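Search this repository… Go

Skirkasside peg cell: simulation set-up and upkeep

January, by Baptiste Chauvin
4 min read

## What this covers

These are the set-up and maintenance notes for the simulated Skirkasside cell, along with a short card for the episodes recorded in it. The cell is one arm on one table. The real arm lives at Ullitz and has its own handbook, so nothing below should be used to wire or service hardware.

The current release holds 507 episodes. Of these, 48 are kept back for checking and should stay out of training. The split is fixed in `splits/held_back.txt`. Please don't reshuffle it, as the Evesau results are all reported against that list.

## Getting the cell running

1. Clone the repository and fetch the large files. The backdrops are stored separately and the first download is slow.
2. Copy `cell.default.yaml` to `cell.yaml`. Local changes go in the copy.
3. Run `check_cell` before anything else. It loads the arm, moves each joint to its limits and back, then opens and closes the fingers.
4. Run `record --dry` for one episode and look at the log. Nothing is saved in this mode.

If `check_cell` stops at the wrist, the joint offsets are almost always from an older release. Delete the cached offsets and run it again.

## Mounting and zero position

The arm is fixed to a base block, and the block is fixed to the table. Both are one body as far as the physics is concerned. Earlier versions had them as two bodies with a stiff joint between, and the arm crept a little during long runs — not enough to see, but enough to spoil the grasp by the end of a batch.

All positions are measured from the top of the base block. If you change the block height, change `tool_drop` by the same amount or the fingers will close too high on the piece.

## Finger calibration

The fingers need calibrating again after any change to the gripper model, the piece size or the friction values. The routine is:

- open fully and record the gap
- close on nothing and record the gap again
- close on the piece, lift it clear of the table and hold
- compare the piece angle at the start and end of the hold

A piece that sits at a slight angle is fine if the angle is steady. A piece whose angle keeps changing means friction is set too low or the closing force is too high. Adjust one of them, never both in the same run. Adeyemi's settings are in `presets/soft_grip.yaml` and are a good place to begin.
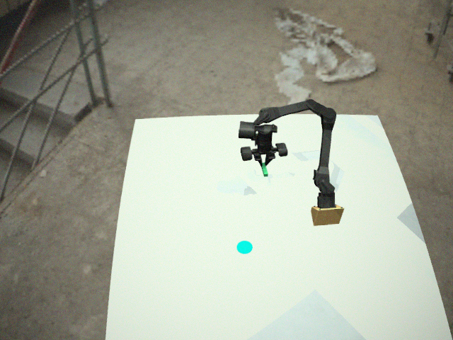 The hold check is done with the wrist bent down and the tool pointing at the table, the same pose used at the start of the carry. Don't calibrate with the forearm stretched out. The numbers look better there and don't carry over.

The target disc is drawn on the surface and has no thickness, so a piece can't catch on its edge. It can be moved freely in `cell.yaml` without calibrating again. The piece colour and disc colour can be changed too, but keep them well apart if you use the colour-based scoring.

## Backdrops and shadows

The backdrop changes between batches and has no effect on the physics. Shadows do cost time. If recording runs slowly, halve the shadow resolution first and leave the physics step alone.

## Routine upkeep

Run the full calibration after every 48 recorded episodes. The recorder can be told to pause at that point with `--pause-for-check`. Old logs are cleared after 7 days unless they are marked `keep`.

## Known problems

- Restarting in the middle of an episode leaves the fingers closed. Run `home --open` before recording again.
- The elbow can flip when the target is set very close to the base block. The episode is marked as failed, but the log gives the wrong reason.
- Very thin pieces sometimes pass through a fingertip. A smaller physics step cures it and doubles the recording time.

## Changes

Base and arm merged into one body. Wrist offset corrected. Soft grip preset added. The old two-body cell is still in `legacy/` for anyone repeating the first Evesau runs.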